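**Florham Custom & Classic Car Club – Minutes, monthly meeting, 2020-02-08**

Present: 22 members, which is a quorum, plus a dog, which the bylaws do not address.

Chair: Veikko Juntunen

**1. Minutes of the last meeting**

Approved after one correction. The January minutes said the club's parade float "caught fire." The owner would like it recorded that it smoked.

**2. The pickup with the hot tub**

The Bronddale pickup came up again. For those who missed January, a member has fitted a hot tub in the bed of his truck and would like to enter it in the spring show. The judging sheet has no class for it. Discussion went on for 16 minutes, and the chair timed it.

Points raised:

- Whether a hot tub is an accessory or a load. If it's a load, it needs a strap.
- Whether anyone may be in it during judging. The feeling of the room was no.
- Who is paying for the water. The owner had assumed the club. The club had not assumed this.
- Whether it drains onto the grass at the Kirninico fairground, where we are already on thin ice over the ruts from last year.

Motion to create a class called "Open Modified, Other." Carried, 2 against. Both of those members own stock sedans and asked that their feelings be noted. Noted.

Motion that the tub be shown empty. Carried. The owner abstained and said it would look ridiculous empty. 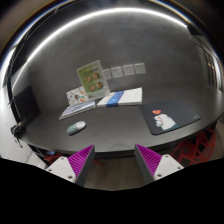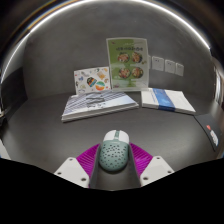
*Minutes taken and typed up by the club secretary, Florham*

**3. Show food**

Hou Noodles has offered to run the food stand again. Last year they sold out before lunch and people were reduced to eating the raffle prizes. They've agreed to bring more this time and want a spot farther from the exhaust contest. The chair said this was reasonable. The organizer of the exhaust contest said it was an insult, then agreed to it.

The homemade chili table is discontinued. No discussion was allowed on this item, and there was some anyway.

**4. Entry fees**

There is $93 in the show account. Part of that is a check we've been advised not to cash until the end of the month. A proposal to raise the entry fee by $2 was made, opposed loudly, and then passed without a single vote against. The secretary has stopped trying to understand this group.

**5. Noise complaint**

A letter was received from a neighbor of the Kirninico fairground about the musical horns. It was a well-written letter. The chair read it aloud and a member in the parking lot chose that moment to leave, playing all of "Dixieland Parade" on the way out.

Resolved: one horn demonstration, at noon, one tune per vehicle. Veikko Juntunen to write back to the neighbor and offer a free ticket – or two, if that's what it takes.

**6. Any other business**

- The club banner is still missing. Whoever has it, leave it at the Bronddale garage and we won't ask.
- Car with the limousine back end and the compact front end: please measure it before the show. "Pretty long" can't go on the parking plan.
- Jackets. Deferred again. The sample came in and it is not the blue we picked.

**Actions**

| Who | What |
|---|---|
| V. Juntunen | Reply to neighbor, confirm fairground |
| Secretary | Redo judging sheet with new class |
| Hot tub owner | Drain hot tub |

Meeting closed when the hall lights went off by themselves. Item 7, the website, carried over to next month.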